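Als ich Shanti Rajput frage, ob sie lieber am Telefon reden will oder persönlich, schreibt sie nur zurück: »Kommen Sie vorbei, am Telefon rede ich immer so schnell.« Das stimmt nicht ganz, sie redet auch am Küchentisch schnell. Wir haben gut drei Stunden zusammengesessen, und in meinem Notizheft stehen Sätze, die ich selbst kaum noch entziffern kann.

Eigentlich sollte es um ihr Buch gehen, das Wörterbuch der Prinitska-Mundart, an dem sie seit ihrem Studium sitzt. Prinitska ist ein Tal mit einem einzigen Bus, und im Tal wurde früher ein Deutsch gesprochen, das schon im nächsten Ort keiner mehr verstand. Wie kommt jemand dazu, so etwas zu sammeln?

»Über meine Schwiegermutter«, sagt sie und lacht. »Die hat mich am ersten Abend gefragt, ob ich schon gegrummert hätte. Ich dachte, das ist etwas Medizinisches! Dabei wollte sie wissen, ob ich am Nachmittag etwas gegessen habe. Ich hab das auf einen Kassenzettel geschrieben, und den Zettel habe ich noch.«

Aus dem Kassenzettel wurde ein Schuhkarton, dann ein zweiter, und irgendwann kam Trevor Sawatzky dazu, der damals in Koltdale Lehrer war und von zu Hause aus noch fließend Mundart sprach. Heute stehen 2.604 Einträge im Manuskript. Ich wollte wissen, ob sie jeden davon schon einmal selbst gehört hat.

»Fast jeden. Ein paar haben wir aus Briefen, da bin ich vorsichtig. In Briefen wollten die Leute ja fein sein. Meine Regel ist: Zwei Leute müssen es sagen, und die zwei dürfen nicht verheiratet sein.« Warum das denn nicht? »Weil Ehepaare sich Wörter ausdenken. Wir haben einen ganzen Abend über ein Wort für Nieselregen gestritten, und am Ende gab es das nur in einem einzigen Haushalt.«

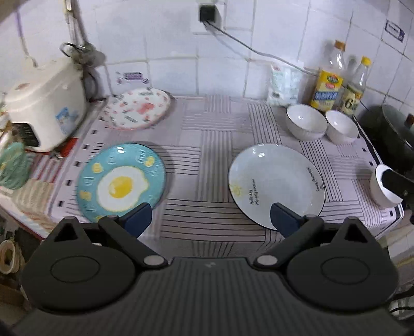 Überhaupt der Regen. Für Regen hat das Tal so viele Ausdrücke, dass Rajput ihnen ein eigenes Kapitel geben wollte, und der Verlag hat abgewinkt. Ich gebe zu, ich hätte das Kapitel als Erstes gelesen. Es gibt den Fieserl, der einem nur die Brille verdirbt, und es gibt den Bodderguss, bei dem man die Kühe stehen lässt und selber läuft. Dazwischen liegt der Lanksam, und den mag sie am liebsten.

»Lanksam heißt Regen, bei dem man noch die Wäsche draußen lässt, aus Trotz. Wie wollen Sie das übersetzen? Ich habe sieben Fassungen geschrieben, und alle waren länger als der Eintrag zum Heiraten.«

Schwieriger als die Wörter seien die Menschen gewesen, erzählt sie. Viele Ältere hätten erst einmal abgestritten, dass sie überhaupt Mundart können. In der Schule gab es dafür früher Strafarbeiten, und so etwas sitzt tief. Ginette Ouellet, die bei den Aufnahmen das Mikrofon bedient hat, kam irgendwann auf die Idee, nicht mehr nach Wörtern zu fragen und lieber nach Rezepten, Streitereien und Beerdigungen.

»Bei den Beerdigungen ging es los!«, sagt Rajput. »Da haben sie vergessen, dass das Band läuft. Eine Frau hat uns erklärt, wer auf dem Friedhof neben wem liegt und wer da auf keinen Fall liegen wollte, und in einer halben Stunde hatten wir mehr als vorher in drei Wochen.« Das Band könne man leider nie öffentlich vorspielen, die Enkel wohnen alle noch im Tal.

540 Stunden Aufnahmen sind so zusammengekommen, und abgetippt ist davon längst nicht alles. Rajput tippt morgens, bevor der Rest der Familie aufsteht, mit Kopfhörern und einem Fußschalter, den ihr jemand aus einer alten Nähmaschine gebaut hat. Manchmal hört sie eine Stelle zwanzigmal. Manchmal, sagt sie, hört sie sie auch nur deshalb noch einmal, weil ihr die Stimme gefällt.

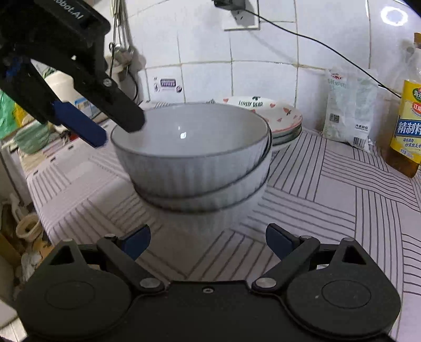
Koltdale, im Februar

Ein paar Wochen später treffen wir uns noch einmal, diesmal zusammen mit Sawatzky und im Hinterzimmer der alten Post. Ich hatte ihn mir strenger vorgestellt. Er bringt Kuchen mit und einen Ordner, auf dem in Druckbuchstaben ZANK steht, und darin hat er alle Einträge abgeheftet, bei denen er und Rajput sich nicht einig werden.

Es ist ein dicker Ordner. Wir schlagen ihn irgendwo auf und landen bei »schlunzen«. Sie sagt, es bedeute trödeln. Er sagt, trödeln tue man aus Faulheit, schlunzen dagegen mit Absicht, um jemanden zu ärgern. »Meine Tante hat geschlunzt, wenn der Pfarrer kam«, sagt er. »Getrödelt hat die in ihrem Leben nicht.« Rajput verdreht die Augen und macht sich trotzdem eine Notiz.

Ich frage die beiden, ob im Tal überhaupt noch jemand so redet, und da wird es kurz still am Tisch. »Beim Fluchen«, sagt er dann. »Und mit Tieren«, sagt sie. Mit dem Hund spreche sogar ihr Sohn Mundart, und der behaupte sonst, kein Wort zu können. Neulich habe er ihn einen Butzelgreis genannt – das stand noch nicht einmal im Manuskript! Sie hat ihn gefragt, woher er das hat, und er wusste es nicht. Seitdem sucht sie den zweiten Zeugen.

Wann das Buch fertig wird? Der Verlag hätte gern ein Datum, Rajput hätte gern noch den Buchstaben S. »S ist furchtbar«, sagt sie. »Bei S fangen alle Schimpfwörter an, und zu jedem hat einer im Tal eine Geschichte, die man sich erst anhören muss.« Sawatzky nickt und schneidet sich noch ein Stück Kuchen ab.

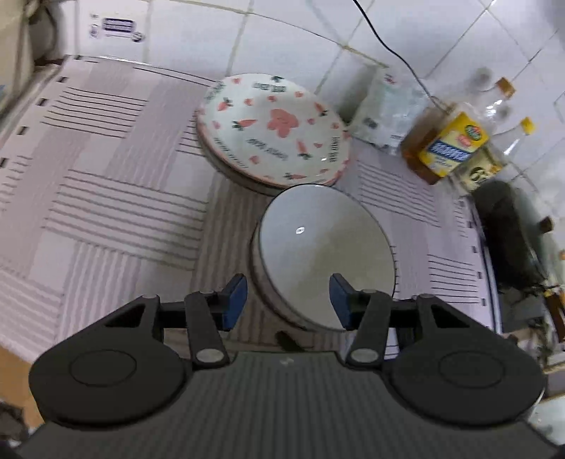

Auf der gemusterten Tischdecke, dahinter die weißen Fliesen.

Zum Schluss habe ich mir von beiden ein Lieblingswort gewünscht. Sawatzky musste keine Sekunde überlegen: »Heimzu«. So nennt man im Tal das letzte Stück Weg, auf dem man das eigene Haus schon sieht, aber noch nicht da ist. Rajput wollte sich nicht festlegen und hat mir dann am Abend doch noch eine Nachricht geschickt. Darin stand nur »grummern«, und ob ich schon hätte.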